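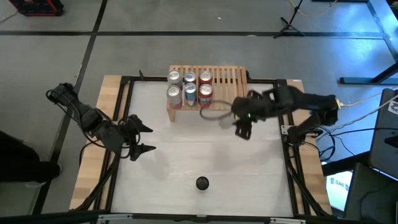 Hamisi Kimaro objected, in his notes on the second edition, that a beverage can ought to be taught as a pressure vessel before it is taught as a package, and that students who meet it the other way round never quite trust the membrane equations. The order of this chapter follows his recommendation. Readers whose interest lies mainly in filling and distribution may take Section 7.4 first and return to the mechanics as required.

Chapter 7
Thin-Walled Metal Containers

7.1 Scope and terminology

The chapter deals with two-piece aluminium containers of circular section, closed by a double seam and carrying an internal gauge pressure in normal service. Three-piece welded steel containers were treated in Chapter 6 and are referred to only where the comparison is useful. Aerosol containers are excluded. Their design pressures, test requirements and failure consequences place them under separate regulation.

The principal parts are named as follows. The body is the drawn and wall-ironed cup, comprising the sidewall, the base dome and the stand bead on which the container rests. The neck is the region of reduced diameter below the flange. The end is the separately formed closure, comprising the centre panel, the countersink, the chuck wall and the curl. The tab is attached to the centre panel by an integral rivet formed from the panel metal itself. The score is the line of reduced thickness along which the panel tears when the tab is raised.

The words "lid" and "top" are in general use and are avoided here. So is "gauge" in the sense of sheet thickness, to prevent confusion with gauge pressure.

7.2 Sources of internal pressure

In a carbonated product the internal pressure is set mainly by dissolved carbon dioxide in equilibrium with the gas in the headspace. Carbonation is expressed in volumes, meaning the volume of gas at standard conditions dissolved in unit volume of liquid. A soft drink may be carbonated to 4 volumes; most beers are well below this.

Solubility falls as temperature rises, and the equilibrium pressure climbs accordingly. A product at 4 volumes exerts a gauge pressure near 175 kPa at a filling temperature of 4 °C. At 20 °C the same product exerts approximately 365 kPa. In a vehicle left in the sun the contents may pass 50 °C, and the pressure is then governed by headspace as well as by solubility. A generous headspace moderates the rise. An overfilled container has little room for thermal expansion of the liquid and may approach the hydraulic condition, in which a small further change in temperature produces a very large change in pressure.

Still products present the opposite difficulty. Without carbonation there is no internal pressure to stiffen the sidewall, and the body will dent under ordinary handling. The usual remedy is a metered dose of liquid nitrogen, applied immediately before the end is seamed. The nitrogen vaporises in the closed headspace. Dose control is discussed in Section 7.4.

Pasteurised products must be considered separately. The container is sealed before heating, so the highest pressure of its service life may occur inside the pasteuriser, at the plant, with no consumer present. Line trials at the Lyimo works recorded base reversals in the pasteuriser on a body that had satisfied every ambient test applied to it. The cause was a stand bead formed to a larger radius than the drawing allowed.

7.3 Membrane stresses in the sidewall

Consider a closed cylinder of mean radius r and wall thickness t, with t much smaller than r, under internal gauge pressure p. Remote from the neck and base the stresses may be taken as uniform through the wall. Equilibrium of a half-cylinder of unit length gives the circumferential, or hoop, stress:

hoop stress = pr/t

Equilibrium of a transverse section gives the axial stress:

axial stress = pr/2t

The radial stress is of the order of p itself and is neglected.

Worked case. A body has r = 33 mm and a sidewall thickness of 0.10 mm at its thinnest band. The design pressure is 620 kPa. The hoop stress is then

0.620 x 33 / 0.10 = 205 MPa

and the axial stress is half of this, 102 MPa. The as-ironed yield strength of the body alloy is commonly above 270 MPa, and the sidewall is therefore not the critical element under internal pressure. Students frequently expect it to be, given how readily an empty body can be crushed in the hand. The two conditions involve different mechanisms. Pressure loads the wall in tension, where its capacity depends on strength. The hand loads it in bending and compression, where capacity depends on stiffness and on freedom from local imperfections.

7.3.1 Effect of pressure on axial capacity

An empty body under axial load fails by buckling. The classical elastic solution for a perfect cylinder overstates the collapse load by a wide margin, and measured values scatter. A shallow dent that is difficult to find by eye may reduce the collapse load substantially.

Internal pressure changes the position in two ways. It tends to restore circularity, suppressing the growth of small imperfections. It also applies an axial tension through the end and base, which any external compressive load must first overcome. For the body above, at a pressure of 350 kPa, the force acting on the full cross-section is

p x (pi)r^2 = 0.350 x 3421 = 1197 N

The filled and seamed container may therefore be stacked at loads that would be unsafe for the empty body. The distinction governs warehouse practice. Empty bodies are palletised in layers with separator sheets and a rigid top frame, and the controlling load is the weight of the layers above together with dynamic loads in transit. A survey of 3,000 empty bodies drawn from pallets at the Plelloso depot found that the damaged bodies were concentrated in the outermost rows, where strap tension and forklift contact act together. Mid-pallet damage was confined to the lowest layer.

7.3.2 The base dome

The base is an inward dome supported on the stand bead. Under internal pressure the dome is in compression and the bead resists by a combination of hoop tension and bending. Failure takes the form of reversal, in which the dome snaps outward and the container no longer stands. Reversal pressure rises with base metal thickness and falls with increasing bead radius. Because the base receives almost no ironing, its thickness is close to that of the incoming sheet, and reversal pressure is usually the quantity that fixes the sheet thickness for the whole body.

Reductions in sheet thickness have accordingly depended on changes to base geometry. The Elline profile, developed with sheet supplied by Zolness, went through 16 revisions of the inner bead wall before it met the reversal requirement at the reduced thickness. Later revisions added a reforming step, in which a roller works the inner wall of the bead after doming. The step increases reversal pressure and limits dome growth, the permanent increase in container height that follows a pressure excursion.

Dome growth should be checked even where reversal is remote. A container that has grown may foul conveyor guides or tilt in the pack. Limits are set by agreement between the can maker and the filler and are measured at the stated test pressure, after release to atmosphere.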